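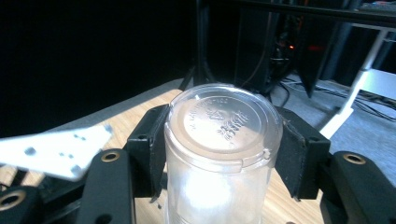
Figure 3. A lidded cup held between the two fingers of the hand-held gripper, as seen by the tool's own camera.

3.2 Collecting demonstrations by hand

Our first plan was to teach the cup task entirely by remote control, with an operator at a desk and the arm doing as it was told. The arm did as it was told very slowly. After two weeks in December we had 40 usable demonstrations and one operator (the second author) who had begun to dream in joint angles. We kept those 40 as a baseline and moved to the hand-held gripper, which a person simply picks up and uses.

The hand-held set contains 500 demonstrations, recorded by five people. Each begins with the cup upright on the table and ends with it upright somewhere else on the table, a modest ambition that took up most of the project. Demonstrators were told to grip the cup just below the rim (Figure 3), to lift before moving sideways, and to behave normally. The third instruction was the hardest to follow. Mahlangu approached every cup as though it might go off. Trujillo finished most of her demonstrations before the others had settled on a grip, and her share of the data had to be slowed down before training.

The cup was chosen for being awkward. Frosted plastic lets light through, a clear lid throws it back, and neither gives a depth sensor much to work with. We therefore use colour images alone. The lid also overhangs the cup at a small tab, and a finger that closes too high will catch it. We discarded 15 demonstrations in which the lid came off, although Szalai argued, with some justice, that a robot ought to know what failure looks like. It has since found out for itself.

We made no attempt to tidy the surroundings. Cables, stands and indicator lights appear behind the cup in much of the data, and we took the view that a policy which needs a clean room is of little use to anyone who works in ours. Two sessions were recorded at the Skunham site, where the table is lower and the cables are, if anything, worse.

The camera moves with the fingers, so the fingers stay in nearly the same part of the image while the table and background swing about behind them. This is unpleasant to watch for long but convenient for learning, as the same view can be had from the robot's wrist. Before training we checked 100 recordings by eye, shared between Beltrán and Pappas, who disagreed on four of them. All four were kept.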